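Speaker notes, "Can it tidy up yet?"
Usmont Home Automation Evening, September 23, 2020

Opening. Ask who owns a robot vacuum. Then ask who picks things up off the floor before it runs. Let people look at each other.

Slide 2. Shop floor first. The packing line at Sisitport handles 2000 cartons a shift, all one size, all facing the same way. The machine does well there and has since March. Don't linger.

Slide 3. The Strachan trial. 1094 pick attempts on mixed household goods, 38 kinds of object. Rigid boxes and bottles went fine. Cloth and cords were most of the failures. Say clearly that a person reset the table between runs, and that this time was left out of the speed figures.

Slide 4. Betito arm. Skip if running late. It folds towels if you hand it the towel by a corner.

Slide 5. Why tidying is hard. Knowing what a thing is gets you partway. You also have to know where it goes and whether it goes anywhere at all. A bracelet on a flowered sheet has to be told apart from the flowers. A tube has to be picked up without squeezing it. A charger that is plugged in may need to stay plugged in. Pause here for questions.

Slide 6. My answer: sorting one kind of thing into one bin, yes. Clearing a bed that people use all day, no. I would not put a year on it.

Last slide stays up during questions. If someone asks about price, give the parts cost only, 3686 dollars, and say labor is extra.
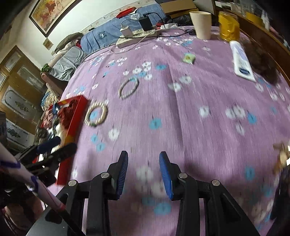 Leave ten minutes for the discussion and repeat each question into the microphone. Sign-up sheet for the March workshop is by the door.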